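Glaze notebook, Hunska tableware
8/11/19

Unpacked the Ikinmont this morning. Controller log gives a peak of 1,326 °C, well above what I set. The cone pack agrees with it: cone 9 flat in a puddle, cone 10 flat, cone 11 bent over with its tip just touching. So the firing was a real overshoot and the thermocouple isn't lying to us this time. Top shelf and bottom shelf packs look the same to the eye, which is better than we had in May.

Cause, as far as I can tell: the end of the firing stalled in reduction, I opened the damper and gave it more air, and it climbed faster than I expected once it cleared. I was washing sieves and came back late. Should have stayed with it. I've written "stay with it" on the kiln card in red, for what that's worth.

What came out, by shelf.

Top. Green celadon on the Heffernan porcelain. Ran on every bowl that was glazed below the line, and two are stuck to the shelf. Colour is good, a cooler green than the last firing, very clear over the carved lines. Too glassy on the rims, and the glaze has thinned there to nearly nothing. Crazing on the inside of all the bowls, a large open pattern, none on the outsides where the coat is thinner.

Middle. Test tiles for the ash glaze. More on these below.

Bottom. Iron saturate on the stoneware mugs. It has gone almost black, with a thin rust break on the handles. I like it less than the cone 9 version, which had the persimmon patches. Anyone who wants a black mug can have one. Two of the mugs have bloated under the handle join, so the body is past what it will take as well.

Grinding the two stuck bowls off will take the feet with them, I think. I'll try the thin wheel first. The shelf needs scraping and a fresh coat of wash before it goes back in, and the wash bucket is low. There is alumina in the tall bin but please check the label, as the kaolin bin next to it is the same colour and somebody has already mixed them up once this year (me).

Ash tiles

These were the reason for the firing, so I'll set them out properly. The base is equal parts wood ash, feldspar and ball clay by weight, with the ash washed twice and dried, then put through the coarse sieve only. I made one 1,000 g dry batch and split it, so that every tile comes from the same mix. The only thing changed was the silica addition and, in the second row, the iron.

Row one, no iron. With no added silica the surface is matt at the thin end and runny at the thick end, with the usual rivulets. I'd expected it to be on the floor of the kiln at that temperature but the little catch dish held it. With the small silica addition the rivulets are finer and the tile is glossy all over. With the larger addition it has gone stiff and a bit cloudy, and there are pinholes where it was dipped twice. The middle one is the one to keep.

Row two, the same again with one per cent red iron oxide. All of them olive, darker where the glaze pools. The silica makes less difference to the surface than it did in row one. The first tile has a blue flush in the thickest part of the run, which I have seen before with this ash and never been able to repeat. I won't chase it.

The other thing I wanted from these was the feldspar comparison. We have half a bag of the old potash feldspar left and then we are on to the Mastska material for good. Tiles with the Mastska are marked M on the back in iron wash. The M tiles are a shade warmer and run slightly further down the tile. The difference is there if you put them side by side and I doubt you would see it on a pot. I was more worried about the celadon, where a little extra titania in a feldspar can turn a blue-green muddy, but there is no sign of it on the one bowl I did. 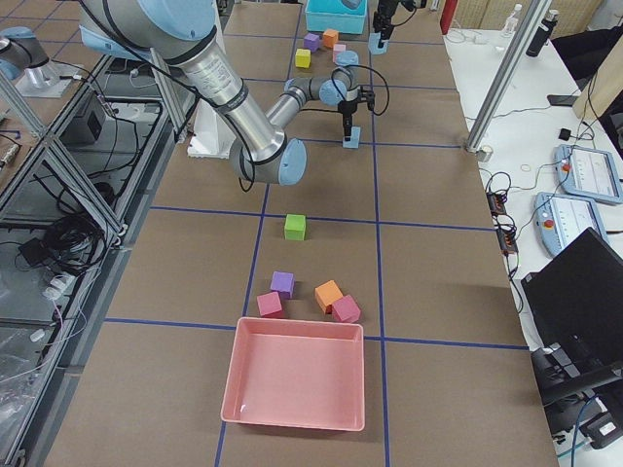

I can't read too much into any of that at 1,326. Everything fluxes that hot, and a glaze that is slightly stiff at the proper temperature would look fine here. So the feldspar question stays open until we have the same tiles from a firing that stopped where it was meant to. I have enough of the split batch left to dip another full set, and it's in the lidded tubs under the bench with the codes on the lids. Don't top them up with water. They've settled and they look too thick, but they stir back.

Specific gravity of the celadon before dipping was a touch high. I noticed it, wrote it on the bucket lid and dipped anyway, as the bowls had already been wiped down. That accounts for part of the running, I think. The rest is heat. For the next lot I'll thin it first and let it stand overnight, then check again in the morning. It always reads differently once the bubbles have come out.

Crazing. I put one bowl in the freezer for an hour and then under the hot tap, and the lines got closer together but it held. The old celadon recipe crazed too, on the same porcelain, so this is more to do with the fit than with the overfiring. Options are to raise the silica or swap part of the feldspar for something lower in alkali. The first is easier and I've already weighed it out: the base recipe, the base with a small addition of fine silica, and the base with twice that. It will cost us a bit of the softness. For the Hunska order the insides have to be sound, so softness can go.

The customer has seen a photograph of the green from the May firing and liked it. What they haven't seen is how far it moves from one shelf to another. I'd rather send a small range of bowls and let them say which end they prefer than send one and be held to it. Propose sending a light one, a dark one and one of the thin-rimmed ones from this firing, with a note that the thin rim is a fault and won't be on the finished work.

Notes on the kiln

Door seal on the left side is letting flame out at the bottom corner during reduction. It left a scorch on the frame. Needs new fibre along that side before the next glaze firing. There's a roll of it on the top rack, and masks are in the drawer.

The burner on the right lit slowly, two tries. I cleaned the jet and it lit cleanly cold, but I haven't had it up to heat since. Watch it for the first hour.

Damper. I've been setting it by the chalk marks and they're nearly gone. I went over them with a paint pen today, and while I was there measured the opening against the old notes. The mark we call "half" is a good bit less than half. I've left it where it is, as all the firing records use it. If you work from the actual opening instead, write down that you did.

Spy plugs: the lower one has cracked across. It still fits if you push it in with the crack level. Make a new one from the castable next time a bag is open.

Clay

The Heffernan porcelain from the new delivery is softer than the last lot and needed two days on the plaster before it could be thrown at any height. Shrinkage bars are drying. The ones from the old delivery are on the window sill with a pencilled line, so please leave them alone until I've measured both sets on the same day. Trimmings are being kept apart in the white bucket. No stoneware in there, and no sponge crumbs either if you can help it — I picked out a handful yesterday.

S-cracks in three of the thrown plates, all from the same board. They were the first ones off and I didn't compress the bases enough. The rest of the boards are clean. Cracked ones have gone into the slake bucket.

The mug handles pulled from the softer clay have dropped slightly as they dried. It isn't ugly, but they won't sit next to the earlier ones on a shelf without showing. I'll let the next lot stiffen under plastic before attaching.

To do

Scrape and wash the top shelf.
Grind the two stuck bowls, thin wheel, wet.
New seal on the left of the door.
Thin the celadon, stand overnight, recheck.
Dip the second set of ash tiles from the tubs, same codes, add a dash after the number.
Order cones: we're out of 9 after the next pack.
Ask Mastska for the analysis sheet for this bag. The one they sent has a different batch number on it.
Bisque the plates.

Plan for the next firing is the same schedule up to the start of reduction, then a slower last stretch with the damper left alone, and cone 9 down as the stopping point whatever the controller says. Tiles on the middle shelf again, in the same places. Bowls with a wider bare foot, and a biscuit under each one until I trust it.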